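Drorkora-Coussins : manipulation à deux bras d'objets souples dans un logement
Fiche de données, version 3 - août 2020

Résumé

Ce jeu de données concerne une seule tâche ménagère : prendre un coussin gris, le déplacer entre un lit et des chaises, le reposer. La tâche paraît très simple pour une personne. Pour une machine, elle reste difficile, et nous publions ces enregistrements pour que chacun puisse mesurer à quel point. Le jeu contient 2 000 essais, réussis ou non. Nous n'avons pas retiré les échecs.

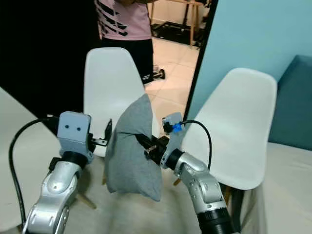

Un objet souple n'a pas de forme fixe. La prise qui convient au début d'un essai peut devenir mauvaise deux secondes plus tard, lorsque le tissu a glissé ou s'est plié. Les méthodes conçues pour des boîtes ou des bouteilles donnent donc peu de résultats sur cette tâche, et nous conseillons de ne pas les prendre comme seule référence.

Contenu

Chaque essai occupe un dossier, qui comprend :
- les vues de la tête et des poignets, synchronisées ;
- la position des articulations et l'ouverture des pinces ;
- un fichier notes.txt, en français ou en anglais ;
- une étiquette de résultat : réussi, partiel, échoué.

L'étiquette « partiel » signifie que le coussin est arrivé à l'endroit voulu, mais dans une mauvaise orientation. Elle a été discutée longtemps entre nous et reste la moins fiable des trois. 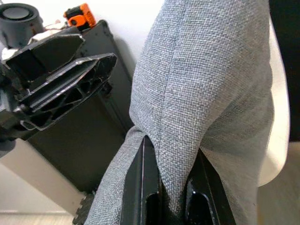 Les vues de poignet sont souvent remplies par le tissu. Pour l'apprentissage, il est préférable de les utiliser avec la vue de la tête ; seules, elles ne permettent pas toujours de savoir où se trouve le bord de l'objet. Les images n'ont pas été recadrées, et la lumière n'a pas été corrigée.

Les machines peuvent-elles déjà le faire ?

En partie. Sous téléopération, un opérateur entraîné termine presque tous les essais, avec une certaine lenteur. En mode autonome, notre modèle de base Rido a réussi 9 essais sur 100. La plupart des échecs viennent de la première prise : les doigts appuient sur le coussin sans le saisir, ou bien ils emportent le drap avec lui.
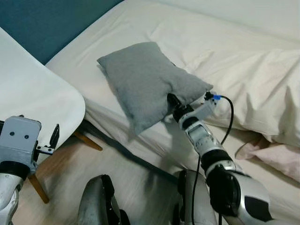
Ce résultat ne doit pas être comparé à celui d'un atelier, où la pièce arrive toujours à la même place. Dans une chambre, le support est mou aussi, et il bouge en même temps que l'objet. Nous pensons que ranger un lit complet est encore loin. Déplacer un seul coussin, par contre, nous semble accessible avec plus de données de contact.

Limites connues

Un seul logement, à Flunduldale. Le mobilier varie très peu. Les pinces n'ont pas de capteur de force, la pression doit donc être estimée à partir de l'image et du courant des moteurs. Dans les essais de janvier, l'horloge du poignet gauche est en retard de 3 images ; le script corriger_horloge.py règle ce décalage et doit être lancé avant toute lecture.

Des personnes sont parfois visibles en arrière-plan. Elles ont donné leur accord écrit. Merci de ne pas chercher à les identifier. 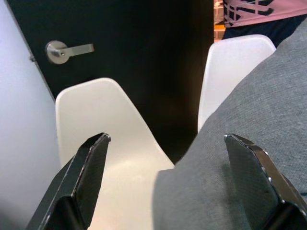 Vue de poignet : pince ouverte et vide, tissu gris à droite, dossiers de chaises blanches derrière.

Utilisation et contact

Le jeu est libre pour la recherche et l'enseignement. Pour un usage commercial, il faut écrire d'abord à Gebreyes, qui héberge les fichiers. L'annotation a été dirigée par Elsa Strömberg, les scripts de lecture sont maintenus par Han-gyeol Gil. Si vous trouvez une étiquette fausse, indiquez le numéro du dossier dans votre message - sans ce numéro, nous ne pouvons pas faire la correction.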